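Kerkside Serviced Lets -- Living Room Safety and Inspection Checklist
Flat: Plostuvmont, upper floor with balcony
Visit: February, afternoon changeover
Inspected by: Vasanthi Sundaram
Countersigned by: Osamu Sakamoto (who will, I trust, read past item 3 this time)

Key: P = pass, A = pass with advice, F = fix before next guest

1. Floor clear of trip hazards -- P
Wooden floor, nothing loose on it. I looked for the rug that slid about so enthusiastically in the last report. It has gone, and I shall not be asking where.

2. Television secure on wall, no wobble -- P
Gave it the usual gentle push. It stayed put, and so did the subtitles. Please switch it off between lets. The flat does not need company.

3. Soft furnishings and loose fabric -- A
Last time there were throws over the heater, which is an F in anyone's book. None there today. The orange-red fleecy stuff is thick and folds up into a fair old bundle, so it wants a shelf of its own and no heat source within 1000 mm of it.

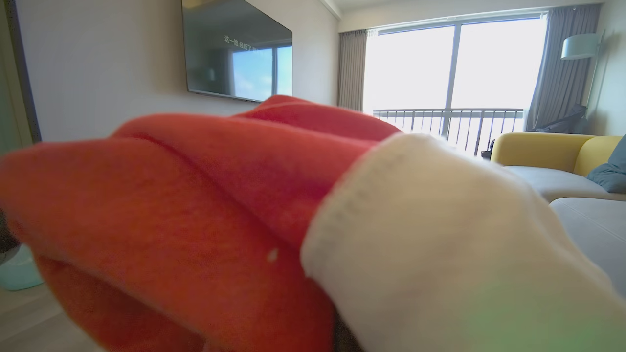 I'd also like the fire labels left on anything upholstered. Hartono sent two replacement covers last year with the labels neatly snipped off, presumably for comfort. Covers without labels go back, at their expense, with a note as rude as you like.

4. Doorway unobstructed, door opens fully -- P
Opens, closes, no longer squeals. Someone has found the oil.

5. Smoke alarm tested -- P
Held the button for the full count. Next door's dog joined in. Battery due at the next visit.

6. Sockets and switches -- A
Plates sound, no scorching, no cracks. The advice concerns the ledge behind the sofa, which collects small belongings the way a gutter collects leaves. Nothing should be left charging up there next to cloth. Ledge to be cleared at every changeover and wiped, including the bit you have to kneel on the sofa to reach.

7. Sofa and ottoman -- A
Frame firm, feet level. Seat cushions to be lifted and checked underneath for coins, hairgrips and, on one memorable visit, a fish knife. Cloths and cushions off the seats before the Usus vacuum comes out, as its hose will eat anything with a trim. The repair bill for that was 3640, and I still have the invoice. 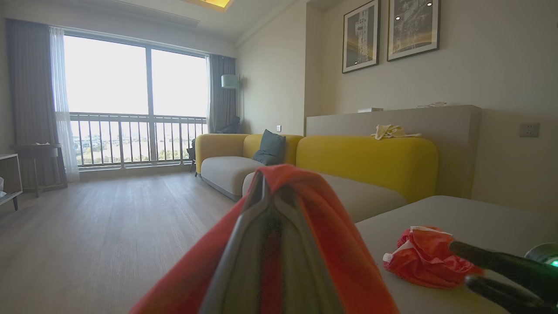 Item 7: sofa, ottoman and ledge, cloths still to be put away.

8. Pictures fixed to wall -- P
Two frames over the ledge, both on double hooks. Nudged each one. Neither fell on me.

9. Balcony and window -- F
Window lock is stiff and took me three goes. Railings upright and solid to the shove. Lock to be freed or replaced before anyone is handed a key.

Items outstanding from previous report: number 13 (missing bin lid, kitchen).
Fix deadline: 30 days, except item 9, as above.

V. Sundaram

Comment, O. Sakamoto: Read to the end. Lock ordered. The oil was me.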